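Speaker notes: Your first season in a small boat
Evening talk for the Dusgate Sailing Club new members' night, 7.30 start 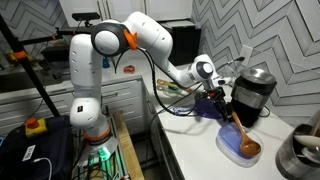

Say hello, check they can hear me at the back. Fire doors, loos, bar shuts at ten. Ask for hands up: who's got a boat already? Who's looking? Who came for the pie? (Wait for the laugh, then move on quickly even if there isn't one.)

OPENING
I bought my first boat for 400 pounds, on a trailer with one good tyre, and I loved her from the minute I saw her. She was called Plornis and I never found out what it meant! I'd had two sailing lessons in my life. By the end of that August I'd run aground four times, lost an anchor and had the best summer I can remember. So tonight is all the stuff I wish I'd had written on the back of my hand.

WHAT IT COSTS
Go slowly, people write this bit down. My first year came to 2,993 pounds all in, and I kept every receipt in a biscuit tin. Boat, mooring, insurance, club fees, two lifejackets, a second-hand outboard, paint, and a frankly silly amount on rope. The outboard was the big one at 549. If I'd put aside another 1,000 at the start I'd have slept better, so that's my advice: whatever you think the boat will cost you, keep a lump back for the things that break in June.
Pause here for questions on insurance. Don't get dragged into the mooring fees row.

THE TIDE
Dusgate dries out. I know you've all been told, but go and stand on the slip at low water and have a proper look, with a cup of tea, before you ever launch. You'll see where the channel bends and where the old posts are. I spent nearly five hours sitting on the mud off Ploritz Point with half a cheese sandwich, waving at people walking their dogs past me. One of them waved back and asked if I was fishing.
Hand round the tide tables. Remind them to add the hour for summer time!

ANCHORING
Tie the other end on. That's the whole story of how I lost mine, and yes, you may laugh. Then talk about scope: four times the depth if you're on chain, more if it's mostly rope, and remember it's the depth at high water you want. Do the demo with the washing line and the bucket. Needs someone tall from the front row.

GOING WITH OTHER PEOPLE
The Zupan Cup in September is a lovely one for beginners. It's a gentle potter round the buoys and back for chips, there's a safety boat out, and coming last is no disgrace (I've done it twice and got a mug both times). Old hands are always short of crew, so put your name on the sheet by the bar even if you only know one knot. You'll learn more in an afternoon on somebody else's boat than in a month of reading.

IF I'M RUNNING SHORT
Skip the bit on antifouling. Keep the bit on lifejackets: try it on over your big coat, do up the crotch straps, check the gas bottle is screwed in tight.

FINISH
Tide tables are on the side table, two per household please. The sign-up sheet for the slipway walk is going round now, wellies needed. Questions, then bar.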